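Chapter 11
The Interrupted Stitch

By now you have spent ten chapters getting ready to sew, and I suspect that a few of you have been wondering whether we would ever get around to it. You have learned how to hold a needle driver, how to load a curved needle, and how to square a knot on a piece of cord tied to the back of a chair. All of that was worth the time, I promise, and some of it will come back in this chapter when you least expect it. Keep a bookmark at the knot drawings on page 154, and have your practice pad in front of you as you read.

We begin with the simple interrupted stitch. The word "interrupted" only means that each stitch stands alone. You pass the needle through one side of the wound, bring it out through the other, tie, trim, and start over a little farther along. A continuous stitch, which we come to in Chapter 12, uses a single thread from one end to the other and is a good deal faster. Still, the interrupted stitch is the one most of us learn first, and it's the one I go back to whenever I have been away from the bench for a while.
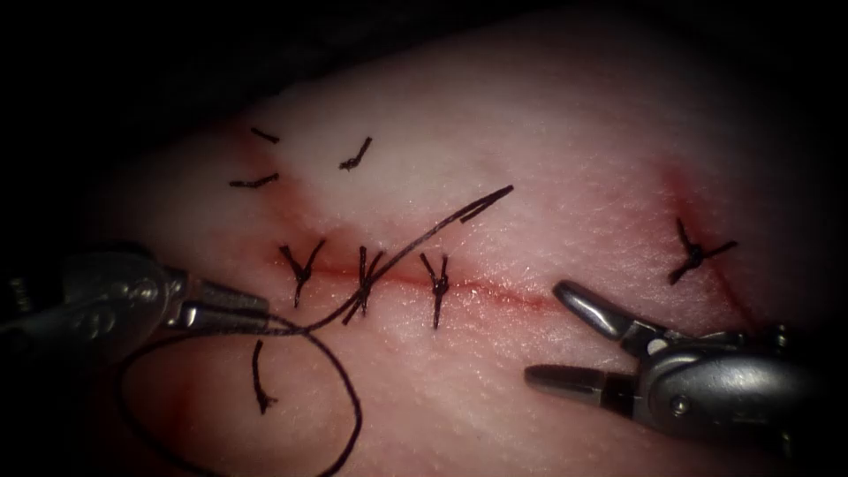 Figure 11.1 Tied stitches in black suture. Three sit in a row along the incision; a fourth lies apart on the right.

Before you put in the first stitch, decide where the others will go. Beginners (I was a terrible one!) tend to start at one end with great care, sew happily along, and find at the far end that the spaces have been growing the whole way. A few faint pencil dots on the pad will help you, at least for the first week or two. Try to enter and leave at the same distance from the edge on both sides, and let the knot settle to one side of the cut when you are sewing for neatness.

Then there are the tails. Cut them too short and the knot may work itself loose; leave them very long and they get tangled in the next stitch. With black thread on a pale pad you can see every one of them, and you may be surprised at how untidy a perfectly sound row can look.

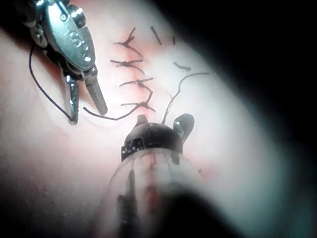 Telma Herrera, on reading a draft of this section, wrote back that she would worry far less about the tails and far more about tension: her students at Elldale pulled every knot as though they were lacing a boot, and the edges puckered. I have kept my paragraph on tails, but she is right about the boots. The edges should meet and no more. If the surface bunches up between stitches, you have pulled too hard, and the cure is to snip that one stitch and put in another — a small job, happily, when each one stands alone.

The needle itself asks for some patience. It is curved, and it wants to travel along its own curve, so the turn has to come from the wrist. Set the point straight down against the surface, let it go in, and then roll. Pushing forward will bend the needle or drag the hole wider than it needs to be. 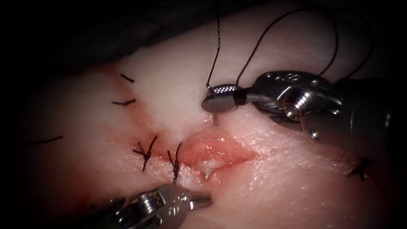
Keep the loose thread out of your way while you do this. I like to draw most of it through after the needle comes out, steadily, leaving a short tail on the far side for the knot. The second instrument can rest near the edge of the wound between passes, ready to steady it or to receive the needle. Look where the thread is lying before you tie, and clear away any snipped ends while you are at it.

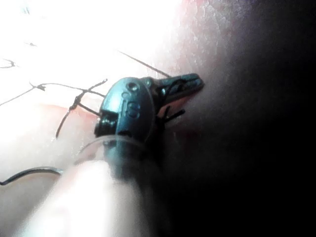 Doesn't all this care make people slow, Selorm Adjei wanted to know when we talked the chapter over, and wouldn't a timer do them good? Perhaps later. For the exercises that follow, please put the clock in a drawer. Sew one short row, set it aside overnight, and look at it again in the morning before you begin Exercise 11.1.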